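Sonum 双臂移动操作教学套件（社团版）

产品编号：586
适用对象：高中及大学机器人社团、选修课、家居整理类竞赛队伍
页面更新：2019年5月1日

产品概述

Sonum 社团版是一套面向学生项目的双臂操作平台，由两条桌面级机械臂、两只平行夹爪、一台可升降底座和配套控制软件组成。与单臂入门版相比，社团版增加了第二条机械臂的同步触发接口，并将腕部相机列为标准配置。套件以散件形式发货，机械部分由学生自行装配，电气部分出厂前已完成接线和通电检查。

本套件对应 Keston 家居整理赛的器材规则，可直接用于该赛事的练习组和正式组。使用其他赛事规则的队伍，请在订购前核对底座外形尺寸和急停按钮的安装位置。

标准配置

机械臂：2条，六轴，关节模组可单独更换
夹爪：2只，平行开合，指部可拆
腕部相机：2台，固定焦距，随支架供货
升降底座：1台，带锁止脚轮
控制盒：1台，含急停按钮
示教手柄：1副
线缆包、内六角扳手组、备用螺栓包：各1份
装配手册（中文）：1册

主要参数

夹爪最大开口：85 mm
单臂额定负载：3 kg
控制盒输入：交流 220 V
通信接口：以太网、USB
软件运行环境：Linux，需独立显卡
装配所需时间：首次装配建议安排5次社团活动

夹爪与指部

夹爪采用连杆驱动，两指同步运动，断电后保持当前开度。指部用内六角螺栓固定，更换时先将夹爪移至全开位置，再断开控制盒电源。指部外侧预留安装孔，可加装学生自行设计的指尖。打印件壁厚不足时，在夹持厚重织物的过程中容易变形，建议先以低夹持力测试。

默认夹持力为中档。刚性物体使用中档即可；织物、塑料薄膜和软包装应切换至低档，并在软件中打开滑移检测。透明薄膜对腕部相机的深度估计影响较大，软件默认不对薄膜区域输出抓取点，需由操作者手动指定。

项目课程

随套件提供的课程由 Sverre Backlund 编写，共分基础、操作、综合三部分。基础部分包括装配、零点标定和急停测试。操作部分从方块和纸盒开始，逐步过渡到衣物和袋装物品。综合部分在真实房间内进行，学生需要完成底座定位、双臂分工和任务记录。

综合部分不提供固定场地图。室内的灯带、筒灯、带花纹的沙发面料和墙面装饰都会改变相机看到的画面，各队应在实际练习的房间内重新设置曝光和白平衡，并保存为单独的配置文件。更换房间后沿用旧配置，是学生队伍识别率下降的常见原因。

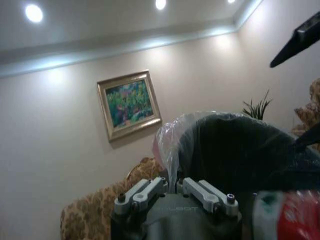 双臂分工建议采用一主一辅的方式。主臂负责抓取，辅臂负责压住或撑开物品。两臂工作区在底座正前方有重叠，软件中的避让距离不得设为零。辅臂进入主臂相机视野时，识别模块会将其轮廓从候选区域中剔除，该功能依赖准确的双臂标定，标定误差偏大时应停用并重新标定。

大件软质物品的抓取点不宜选在最高处。物品表面覆有塑料薄膜时，夹爪容易只夹住薄膜而未夹住内部物品。课程中给出的做法是先由辅臂压住一侧，主臂从边缘进入，闭合后抬升一小段距离并暂停，确认夹爪开度读数没有继续减小，再执行搬运。带有背带或提手的物品可改为夹持带体，此时应降低抬升速度。

数据记录与评分

软件可同步保存两台腕部相机的画面、关节角度、夹爪开度和手柄输入。每次练习生成一个独立文件夹，文件夹名由队伍编号和练习序号组成。练习序号不可重复，否则后一次记录会覆盖前一次。开启全部记录项时，磁盘占用较高，建议使用外接固态硬盘。

Keston 赛事的练习组评分以任务完成度为主，用时仅在完成度相同时参与排序。正式组另设记录检查，缺少任意一路相机画面的回合按无效处理。赛前应检查相机线缆在腕部的固定情况，线缆过紧会在末端关节旋转时造成接口松脱。

安全要求

机械臂通电期间，学生不得进入标示的工作区。急停按钮应由不操作手柄的队员负责。底座移动前两臂必须收回至停靠姿态，并确认脚轮锁止已解除；到位后重新锁止。不得夹持玻璃器皿、刀具和盛有液体的容器。

选配件

Iglesias 软质指尖：适用于织物和薄壁包装，成对供货
Tidport 线缆导槽：用于腕部和肘部走线，含扎带
加长底座立柱：安装后整机重心升高，不可用于正式组
备用关节模组：按轴号订购

订购与交付

学校和社团订购需提供指导教师联系方式及使用场地说明。发货周期视库存而定，备赛队伍请在10月前提交订单。夹爪近期供货紧张，单独增购夹爪的订单排在整套订单之后处理。

保修范围包括关节模组、控制盒和相机，不包括指部、线缆及学生自行打印的零件。拆开关节模组外壳后，该模组不再享受保修。返修时请附上最近一次练习的记录文件夹，并注明故障轴号。

常见装配问题

夹爪闭合后两指不对中：检查两侧连杆的安装方向，左右连杆不可互换。
相机画面整体倾斜：属于腕部姿态变化的正常现象；在停靠姿态下仍倾斜时，重新固定支架。
控制盒报通信超时：确认两条机械臂的地址拨码不同。
升降底座中途停止：检查立柱内线缆是否被夹住，排除后从最低位重新回零。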